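Sangkhawat Open Day

The Sangkhawat Open Day is a yearly public visit to the robotics workshops of Clendano, a maker of two-armed tabletop robots. It is held on 24th August at the Sangkhawat building, where the company also has its offices and training rooms. The event combines guided visits, short talks and live demonstrations, and admission is free to residents, school groups and trade visitors who register in June.

History

The open day was first proposed by Theerawat Rojanasak, then head of training at Clendano, as a half-day visit for the families of employees. The first edition was limited to 30 guests. It was opened to the general public the following year, and a second demonstration room was added when the company took over the ground floor from Kalusport, a sporting goods wholesaler. The most recent edition received 262 visitors in 11 groups. Rojanasak continued to lead the opening talk after leaving the training department.

Program

Each group follows the same route. Visitors are received in the entrance hall, attend a short talk on the history of the company and then pass through three rooms. The first is given over to motors and joints, with parts laid out for handling. The second holds a display of older grippers. The third is the demonstration room, where the packing table is shown.

Packing table

The packing table is the best known part of the visit. Two arms face each other across a light-colored tabletop, and everyday goods are set out between and behind them. The task is to place goods in a paper bag. Soft, round and crinkled items are included in the selection, as these are generally harder to grip than plain boxes.
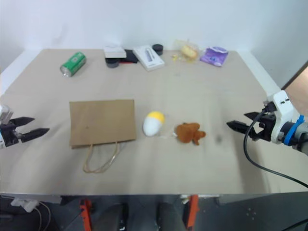
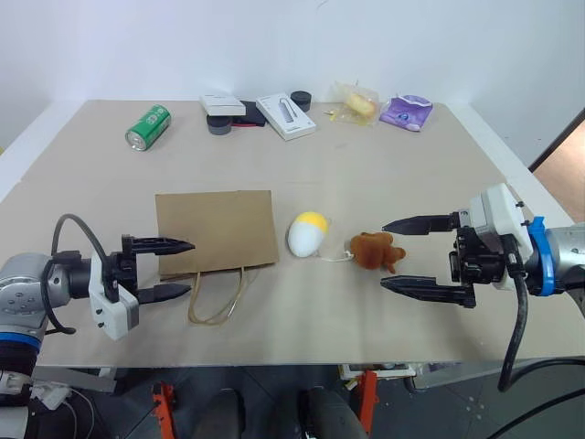
Packing table with paper bag, plush toy and assorted goods

Demonstrations are run under the Tiker program, the name Clendano gives to its work on household handling tasks. An operator introduces the task, starts the arms and answers questions while they move. Failed attempts are left to run their course unless an item is likely to fall to the floor. Visitors may ask for an item to be moved to a different spot before the next attempt, but may not reach across the table themselves.

Each demonstration lasts 11 minutes, followed by a pause in which the goods are set out again. School groups are given a longer session and may compare the arms with a pair of hand-held tongs on a separate bench.

Visitor arrangements

Children must be accompanied by an adult in all three rooms. Bags and coats are left in the entrance hall. Photography is allowed in the demonstration room, but not in the room containing the older grippers, several of which are on loan. The route is step-free, and printed notes are available in Thai and English at the reception desk.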